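Savus Student Robotics Project
Workshop notebook, bench 2
April, afternoon session
Entry by Akinyi Masanja, project supervisor

Purpose of session

To continue recording of the card wallet task by the second-year group, and to settle the starting layout before the Ramis review. The previous entry left two matters open: the approach angle of the left arm, and whether the tray should remain in its present corner. Both are dealt with below.

Status at start

Both arms were powered on at 1:30 and homed without error. The joint offsets saved in the last session were loaded and checked against the printed sheet. The left wrist showed a small drift on the first check and was homed a second time, after which it agreed with the sheet. The Aitken control software was left at the version used all term. Students are reminded that it is not to be updated before the review, whatever the start-up message recommends.

Operators worked in pairs, one on the leader arms and one keeping the log. Pairs changed places after every 8 episodes. This is shorter than the rotation used in March and is to be kept. The log sheets from the longer rotation contained gaps toward the end of each turn, and several episodes had to be dropped for want of a recorded outcome.

Task definition, as agreed

The wallet begins open on the marble surface, with cards in its clear pockets. One gripper steadies the wallet while the other works at a card. An episode ends when the operator calls it or when the time limit is reached. Contact with the tray is to be logged but does not end the episode. Contact with the wall does.
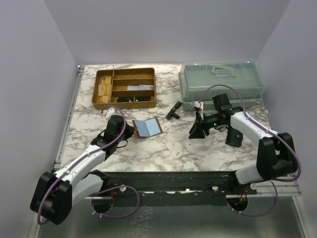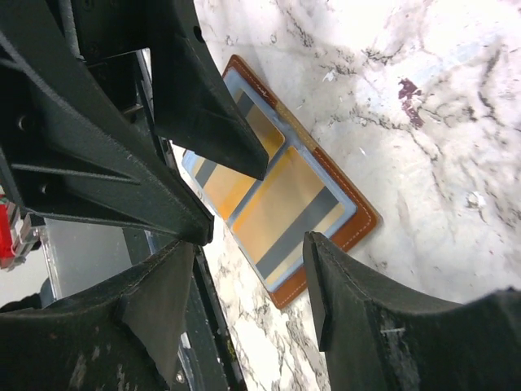
Bench 2, card wallet task. First picture: full work area with both arms. Second picture: wrist camera view with the wallet open between the grippers.

Observations

1. Visibility from the wrist. When a finger lies across the wallet, the card beneath it is partly hidden from the wrist camera. The group had planned to train on the wrist views alone. After review of the afternoon's recordings it was agreed that the fixed view will be kept in the training set as well. The storage estimate in the project plan must be revised accordingly.

2. Black on black. The fingers are difficult to tell apart in the wrist view where they come close together. One student proposed a strip of light tape on the left pair. I have no objection, provided it is applied before any further recording and the change is entered in the log. Recordings with and without tape are not to be mixed under one label.

3. Approach angle. A steep approach pushed the wallet along the surface before the finger could get hold of the edge. A lower approach from the fold side gave better results and is adopted as the standard starting pose. The pose file has been saved under the group's folder with the suffix "low".

4. Cables. The cable loops on both arms cleared the work during the session. They should still be checked by hand at full reach before each block. This was skipped once today and the pair concerned has been spoken to.

5. Layout. The organizer tray and the storage box stay at the back of the table. Moving the tray forward was tried and abandoned, as it left the left arm too little room to turn.

Results

89 episodes were recorded and 70 were accepted after joint review. Of those rejected, the greater part were stopped by the operator following a slip at the card edge. The remainder were rejected for incomplete log entries. The target for the term is 2000 accepted episodes across all benches. At the present rate bench 2 will fall behind its share, and I have asked for an additional morning slot.

The Jimilico group has requested a copy of our episode log template for use with their own arms. Approved. The copy should go out with the column notes, and without our student names.

Action items

Apply tape to left fingers, photograph, enter in log.
Revise storage estimate and resubmit the plan.
Wipe down the floor panel under the mounting bar.
Recheck the left wrist offset at the start of the next session. If the drift appears again, stop and report before recording.
Send log template to Jimilico.

Arms parked and power off at 4:45. Log sheets filed in the bench 2 binder.

A.M.

Added later: the morning slot is confirmed. Pairs to sign up on the sheet by the door.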